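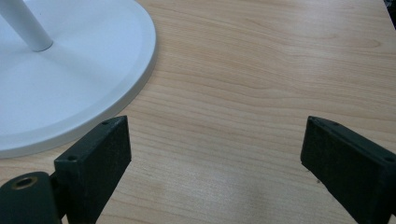
Figure 3. Light wooden tabletop with a white circular base at upper left.

4.2 Seasonal decoration as official speech

The residence at Rarnadness has been decorated for the holidays by every occupant since the province acquired it, and every occupant has described the result as simple. We read the press notices for all of them. The word "simple" appears in 107 of the 200 notices in our collection, including the one that announced a second tree for the porch because the first had been judged lonely.

Our interest in this section is in the gap between the theme a household announces and the objects it puts on show. A theme is cheap. It needs a noun, an adjective and someone willing to say both into a microphone. The objects are harder, as they have to be bought, borrowed or brought down from the attic, and the attic at Rarnadness holds mostly gold ribbon. We coded each notice for its stated theme and then compared it with the inventory kept by the household office, which lists every item on display down to the hooks.

The match was poor. In the year of "Harvest and Home," the inventory records no harvest of any kind, though it does record 40 yards of gold ribbon. In the year of "Our Rivers," the rivers were represented by blue paper under the staircase, and the ribbon again went up the banister. Only 10 of the notices named a theme that a visitor could have guessed from the inventory alone, and several of those were for years when the theme was "Gold."

Two explanations are on offer in the earlier literature. The first holds that themes are chosen to flatter a region or trade, and that the decorations are a kind of thank-you note written in pine. This works well for the Ross years, when the town of Ross supplied the trees and found itself praised in the notice, on the printed program and, in icing, on the cake. It works less well for the years when the trees came from Ross and the notice praised Hutance, a place with no trees to speak of but a very close election.

The second explanation is that the theme is addressed to reporters, who need something to put in the first line. We find more to like in this one. Local coverage repeated the official theme word for word far more often than it mentioned any object in the house. Where an object did get a mention it was usually the cake. Stories about the decorations also tended to carry the hostess's account of how much of the work she had done herself, a claim the inventory can't test, although the invoices from Trumalar, the firm that has held the decorating contract throughout the period, run to several folders.

We don't wish to be unkind about the invoices. A person may design a display without climbing the ladder, just as a mayor may build a bridge. What struck us was how steady the wording stayed as the occupants changed. Parties that agreed on nothing else, including the date of the spring recess, agreed that the front hall should feel "warm" and that the children of the province would enjoy it. The children were not asked in any year we studied. One school group left a comment in the guest book, and the comment concerned the restrooms.

Reader letters printed in the weeks after each unveiling give a rough sense of how all this was received. Most writers objected to the cost, the color or the previous letter. Very few mentioned the theme, and those who did had often picked up the wrong one, in two cases the theme of a department store. Complaints arrived well into April, by which time the ribbon had gone back upstairs.

The notices are press texts and the inventories are working lists, and neither was written with us in mind. Some years have a full inventory and a notice of two lines. In others the notice fills a page and the inventory says "as before." We coded "as before" as gold ribbon. The household office, when we wrote to check, replied that this was a reasonable assumption and asked whether we would like any of it.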